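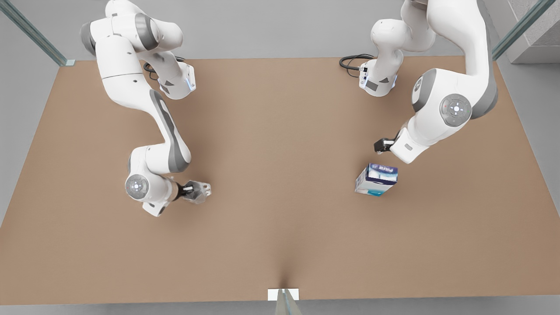

*Render from the carton pick, left gripper over the box. Full thread below.*

## Left arm closes early on the carton in sim, then faults out

**tapedspool**, 19th May

Hi everybody, long post, sorry in advance, I've been living with this one and my household is sick of hearing about it.

I'm running a two-arm cell in Kakinow. The task is as plain as I could make it: one small carton standing on the table, left arm comes down, closes on it, lifts, and carries it toward the middle where the right arm can take it. The carton is the white and navy one with PURE printed on it, a bit turned relative to the table, so the wrist has to rotate before the fingers line up. The render at the top is from the approach, with the left gripper still above the box.

What goes wrong is that the left gripper reports contact before it has any business doing so. The controller believes it, closes, gets a force reading that makes no sense, and trips the protective stop. Both arms freeze and the run is dead. I ran 1000 episodes overnight and 239 of them ended this way. The right arm doing the mirrored pick, same carton, never faulted once.

Things I've tried:

- fresh import of the arm models from the Ludomora library
- swapping the carton for a plain box of the same size
- halving the approach speed (fewer faults, but still plenty)
- turning the table friction way down, which did nothing except make the carton skate around

I'd love to hear from anyone who has seen this. The plan was to move to the real cell at the end of the month and I don't feel good about it.

---

**halfpastgasket**

Oh, I feel for you, I lost most of April to something that smelled a lot like this. Mine was the cable. If your arms came from Ludomora, the black cable that loops out behind the wrist housing has a collision shape on it, and it's a fat lumpy one, much bigger than what you see drawn. When the wrist rotates the lump swings into the next link and the solver calls it a contact. The controller doesn't know cable from carton, so it thinks the fingers have arrived.

Turn on collision view and rotate that wrist slowly. You may get a surprise.

---

**moss_and_torque**

I'm going to disagree, in a friendly way. If it were the cable I'd expect the right arm to show it too, seeing as both arms have the same loop back there. One-sided faults in my experience are nearly always calibration. Check the left tool offset. If the fingertips are set even a little lower than they are drawn, the arm will press into the table while looking like it's hovering, and you get exactly this kind of nonsense force.

Slower approach giving fewer faults fits that too.

---

**halfpastgasket**

It fits the cable just as well! Slower wrist, gentler bump, smaller force. And the two grippers aren't the same in that render, the left one is mostly black and the right has those pale gray fingers, so I wouldn't assume the two arms share every setting.

---

**moss_and_torque**

Fair point about the grippers. I'd still look at the offset first. It takes a minute.

---

**oldbencher**

May I come at it from the safety side? I spent a good many years on packing lines and I get a little nervous reading "trips the protective stop" as though that's the bug. The stop is the one part doing its job. Please, whatever you do, don't raise the force limit to get your numbers up. We had a cell at Lamberg where somebody did that for a demo and forgot to put it back, and the first bad pick afterward folded a gripper finger like a paper clip. No one was hurt, but the guarding was open at the time and I still think about it.

---

**tapedspool**

Thank you all so much, this is more help than I'd hoped for. And oldbencher, um, yes. The limit was at 85 and I had been tempted. I've left it alone.

Offset first, as promised: left tool offset matches the drawing. Then collision view. The cable shape on the left arm is enormous, a sort of potato, and it does touch the next link when the wrist turns. I switched off that one pair and started another batch. Episode 2217 in my running log was the first clean one, and I'm letting it go overnight before I get excited.

---

**moss_and_torque**

Glad it's moving, but why is the right arm fine? I wouldn't sign off until you know that. You may have hidden a symptom.

---

**tapedspool**

Best I can tell, the mirrored pick turns the right wrist the other way, so its potato swings out into open air. I haven't proved it. I'll try making the right arm turn the bad way tomorrow and see if it faults too.

---

**kettlebus**

Jumping in because we use the Bondarchuk controller with the same arms. Switching off the pair is okay in sim, but on the real thing that cable is really there, and if it's rubbing the link at that angle you'll wear it through. We added a wrist limit so ours never goes that far around. It costs a bit of reach on the far side of the table and I've never missed it.

---

**oldbencher**

Seconding the wrist limit. Do it in both places, sim and cell, so they don't drift apart on you.

---

**tapedspool**

Batch finished. Still a handful of early closes, far fewer, and they all seem to come when the carton is turned the most. So maybe there's a second thing hiding under the first. I'll put the wrist limit in, run the right arm the bad way, and post both logs here when they're done.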